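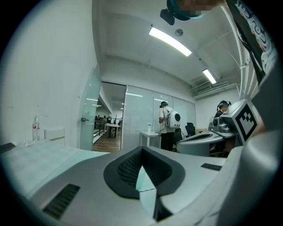 View from the gripper's own camera, with the pad in the middle and a second marked device at right.

Comparing hand-held grippers on your own bench
Youssra Hajji, March 26, 2025

I love this part of the job. You get two grippers that look nearly the same on paper, you spend an afternoon with them, and by the end you have a clear favorite! Our pair went by their project names, Driltlow and Niltidard, and the steps below should work for any hand-held tool with a camera on it.

Step 1. Check the view first
Before you pick anything up, look at the live picture. You want to see the pad and a good stretch of table past it. If the body of the tool fills half the image, that's normal for this kind of mount, but the spot where the fingers meet has to stay visible all the way from open to closed.

Step 2. Check the marker
Tilt the tool slowly toward your ceiling lights and away again. Glare on the white border is the usual reason tracking drops out. I log 500 poses per tool and write down how many were lost. Driltlow lost 81 the first time, and a matte print of the same marker helped a lot.

Step 3. Start with paper
Fold a small piece of paper so it stands up by itself and try to take it by the top edge. Paper is a wonderful test – it shows you right away if the fingertips meet unevenly, and you can make another one in seconds.

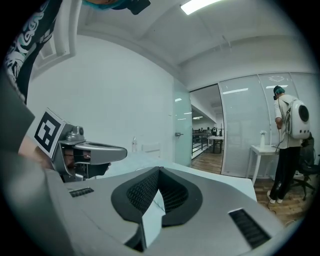 Go in from the side, keep your wrist loose, and close the fingers slowly. Do ten tries, swap tools, do ten more. Then hand both tools to someone with smaller or bigger hands, and write their notes in a separate column. Eskildsen's sheet is good for this, though I add a line for "thumb got tired."

Step 4. Weigh them with the cable on
Niltidard came to 370 grams bare, which felt great until we plugged it in. Hold each one out for a full minute before you decide anything about comfort.

Step 5. Save the raw logs
Keep everything, even the bad runs. Our folder from Demville in November holds 2,000 short clips, and I still go back to it when a new fingertip shape comes in.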